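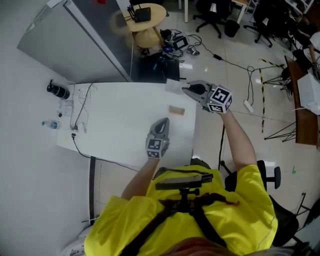 Les câbles et le reste : remettre en ordre une pièce de travail partagée

Dans un bureau occupé par plusieurs personnes, le désordre commence rarement par les papiers. Il commence par les câbles. Un chargeur reste branché le vendredi soir, une multiprise arrive d'une autre pièce et ne repart pas, un adaptateur passe du plateau au carrelage. Au bout de quelques mois, on contourne tout cela sans y penser.

Une table blanche rectangulaire, par exemple, attire ce genre de choses sur ses bords. Le milieu sert, donc on le dégage. Le bord gauche, côté mur, récupère la multiprise blanche, le câble noir qui serpente, le petit appareil blanc et ses fils fins emmêlés. La bouteille d'eau finit par terre à côté. Le sac aussi, un peu plus loin, près du tabouret en bois.

La première chose à faire est de suivre chaque câble d'un bout à l'autre, à la main. C'est long et peu agréable, mais on ne peut pas s'en passer. Chez Flotura, un atelier d'aménagement qui s'occupe surtout de petits locaux professionnels, on compte 60 minutes pour une pièce moyenne, avant d'avoir déplacé le moindre meuble. On débranche, on étiquette aux deux extrémités, on pose à plat. Tout ce qui n'aboutit à aucun appareil part dans une caisse, et la caisse quitte la pièce le jour même.

Vient ensuite la question des multiprises. Celles qui sont posées sur le plateau prennent de la place et obligent les fils à remonter depuis le sol. Celles qui traînent sur le carrelage ramassent la poussière et les coups de pied. La solution classique est la goulotte fixée sous la table, au fond, avec un seul cordon qui descend le long d'un pied. Le modèle Travix de 700 mm convient à la plupart des plateaux courants et se pose avec deux serre-joints, sans percer. Il existe plus long, mais une goulotte trop grande se remplit - et on se retrouve à y fourrer des chargeurs dont on ne sait plus rien.

Le passage au sol est un autre sujet. Un câble qui traverse l'espace où roulent les chaises finit écrasé par les roulettes. S'il n'y a pas moyen de le faire longer le mur, il faut un passe-câble plat, large, collé des deux côtés. La bande adhésive jaune et noire signale une limite et se voit bien, mais elle ne protège rien. On la garde pour ce qu'elle fait.

Le routeur mérite mieux que le coin qu'on lui laisse d'habitude. Une petite table ronde en bois clair lui va très bien : il est à l'air, ses antennes sont dégagées, on peut lire l'étiquette sans se mettre à genoux. Encore faut-il que la table ne serve pas aussi à poser un clavier, puis un carnet, puis une tasse. Les surfaces rondes n'ont pas de fond, tout y est à portée de coude.
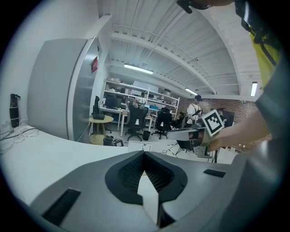

Pour les rangements, l'erreur fréquente est d'acheter avant de trier. Une étagère métallique blanche le long du mur du fond absorbe beaucoup de boîtes, et c'est bien le problème : comme il reste de la place, on garde. Les boîtes blanches, grises et beiges se ressemblent toutes au bout d'une semaine. Il vaut mieux une grande étiquette sur la face avant, écrite au feutre, qu'un système de couleurs que seule la personne qui l'a inventé saura relire.

L'armoire métallique haute sert à autre chose. On y met ce qui craint la poussière, ce qui coûte cher et ce qu'on sort moins d'une fois par semaine. Sa place contre le mur dépend de l'ouverture des portes : avant de la déplacer, on trace l'arc au sol avec du ruban de masquage. La référence 2217 du catalogue Nassar, à deux portes battantes, demande ainsi un dégagement qu'on sous-estime presque toujours dans les pièces étroites.

Restent les affaires personnelles. Les gourdes, les sacs, les vestes n'ont pas de place prévue dans la plupart des espaces de travail, et ils occupent donc celle des autres. Une patère par personne, une tablette à hauteur de hanche près de l'entrée, cela suffit. Les bureaux de Farnwood, refaits en mai, ont adopté cette formule avec une règle simple : les boissons restent sur la tablette, jamais du côté des appareils branchés. Le plateau principal y a gagné en largeur utile, sans qu'on change de table.

Pour l'entretien, dix minutes en fin de semaine font l'affaire. On ramasse les petits objets tombés au sol, on vide la corbeille, on repousse les chaises sous les plateaux. Et on regarde sous la table - c'est là que les câbles reviennent en premier.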